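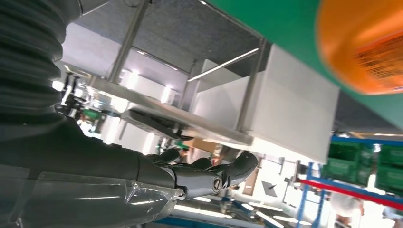

The price of the arm is the easy part, according to Tumaini Mwaipopo, and a company which puts only the arm in its budget will have to come back for more money before the first winter. This opinion was given at the start of the planning meeting in Vernton, and most of the evening was spent on it.

The meeting was held on 5 May 2022 at the packing and repair works of Eltero, which wants to buy robot arms with fingered hands for its parts store. The company has been testing the idea for some months. It now has to decide how much to spend, what to buy first and what can wait until November, when the new budget year begins.

Eltero keeps small parts in plastic crates and cartons, and the parts are of many shapes. Earlier the company looked at simple suction tools, but these could not hold everything in the store. A hand with fingers is slower and costs more, but it can take a part from a crate on a rack and also pick up something thin from a tray. For this reason the plan speaks only of hands with fingers, and the suction tools are now kept as a reserve.

Qianru Long presented the budget. It is divided in two. The first part is for the machines themselves, with their controllers and the stands. The second part is for everything that touches them or covers them, and this second part has grown with every version of the plan. It contains the bellows sleeves for the arms, the clear film which is wrapped over the forearm, spare fingers, screws and pins for the wrist, cables, and small cameras for the wrist.

The sleeves caused the longest discussion. A grey ribbed sleeve looks like a cheap thing, and in the first version of the plan there was one for each arm and no spare. Long explained that a sleeve is folded and stretched with each movement, and that the seller does not promise a fixed lifetime for it. The plan now asks for two spare sleeves per arm. The price given by Staltetti is 200 euros for each sleeve, and delivery is not included.

The clear film is bought on a roll. It is changed by hand, and the work takes a few minutes if the person has done it before. Mwaipopo asked that the time should be written in the plan as well as the price of the roll, as the arm has to stand still while the film is changed. This was accepted. From now on every item in the second part will have two numbers beside it, one for money and one for lost minutes.

Two sellers have sent offers. Staltetti offers the arm, the hand and the sleeves together, with one contract for repairs. El Idrissi offers only the hand, at a lower price, and Eltero would have to find the arm somewhere else and connect the two. Both offers are valid until the end of the summer. The prices of the arms were not made public, and the company says they will stay closed until one offer is signed.

It was possible, however, to compare some of the smaller lines. A set of replacement fingers costs 700 euros from Staltetti and 400 euros from El Idrissi. The difference is big, but the sets are not equal. The first set comes with the joints already mounted, and the second has to be put together in the workshop. Long thinks that the workshop can do this. Mwaipopo is less sure and would like to see one finger changed from beginning to end, with a clock, before anybody signs.

There was also a question about the furniture. The steel tables and the blue racks which the company has now will be kept. Green crates of the present type will be kept too, and so the arms must be placed where they can reach them. In the drawing shown at the meeting the arm stands between a table and a rack. Some people in the room found this place too narrow for a person who has to pass with a trolley. The drawing will be made again with a wider passage, and then it will be known if one arm less must be ordered.

Training is a separate line. In the old plan it was included in the installation, and it was not clear who would pay if a second course was needed. Staltetti gives one course with the machine. El Idrissi gives no course but sends written instructions, and a technician can be asked to come for a daily fee. The company has put aside over 200 hours of working time for learning in the first year, divided between the day shift and the evening shift. The head of the evening shift asked that the hours should not be taken only from the quiet weeks, and this was written down.

Regarding jobs, the company repeated what it said in the winter. The arms are meant for the parts which arrive late in the day and are now left until the next morning. No position is removed in the plan. A woman from the store asked what will happen in the year after, and the answer was that the plan is made for one year only. She said that she would ask again.

Insurance is still missing. The present insurance covers the racks and the lifting equipment, but robot arms are not named in it. An answer is expected before the order, and until then the line in the budget is left empty. Long did not want to write a guess there, although two colleagues suggested it, and said that a guess in a table is read as a price after one month.

If the budget is approved, Eltero will buy in two steps. One arm with one hand will be ordered first and used with real crates for a full season. The other arms will be ordered in November, from the same seller or from another one. The spare sleeves and the film for all the arms will be bought already in the first step, because the price is better for a larger quantity and they take little place in the store. Mwaipopo supported the two steps but was against buying all the sleeves at once. If the second order goes to El Idrissi, the arm may be of a different width, and then the sleeves will not fit.

This point was not decided. Long will ask Staltetti if unused sleeves can be returned, and for how long. The new version of the plan, with the changed drawing and the two numbers beside each item, will be put on the board near the entrance of the works and can also be asked for at the office in Vernton. Staff can send written comments for two weeks after it appears.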